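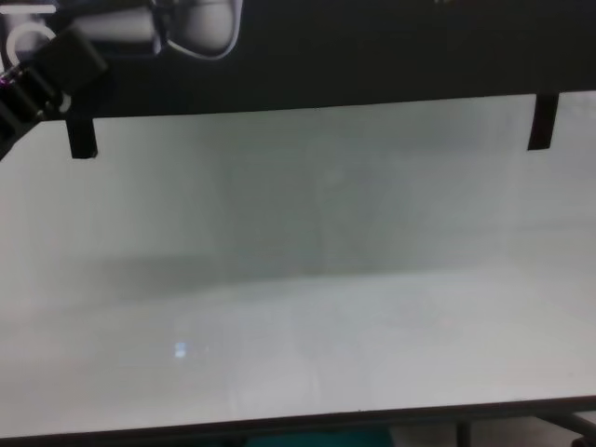

How often should a pale, smooth surface be wiped during a sorting task? Once before the task and once after it was enough in our trials at the Putton site.

Figure 3. Pale gray-white surface with a soft darker band across the middle.

3.2 Surface finish

Streaks are hard to judge on light surfaces, where they can be confused with shadows or reflections (Figure 3). We therefore had each surface rated from two sides. Of 1221 ratings, 70 were left out for missing entries. Ratings taken in September used the same form.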